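4.2 Lettered backdrops and the cost of hanging them

Temporary wall lettering is a humble branch of display work, and the literature has treated it accordingly. Tichý and Šimek give it one footnote, most of which concerns glue. We asked 120 households and small clubs how they put up words for an occasion, and 9 of them sent back the form with a letter still stuck to it.

Cloth was the favourite backing. It hides whatever the wall has been through, and it can be clipped up by one person with patience or two without. Its great weakness is the crease, which respondents promised to iron out and mostly did not.
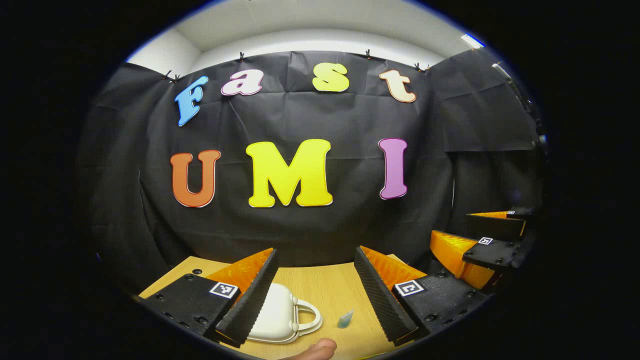

Figure 7. Cut-out letters in mixed colours on black cloth, set in two rows and held up by small clips along the top.

Spacing caused more argument than colour. Respondents who measured first were no happier with the result than those who squinted, though they had spent longer on the ladder. Capitals were thought easier to place than small letters, and a tilted letter was forgiven if it came early in the word. One respondent in Oklow described her own tilt as deliberate, and we have coded it as such.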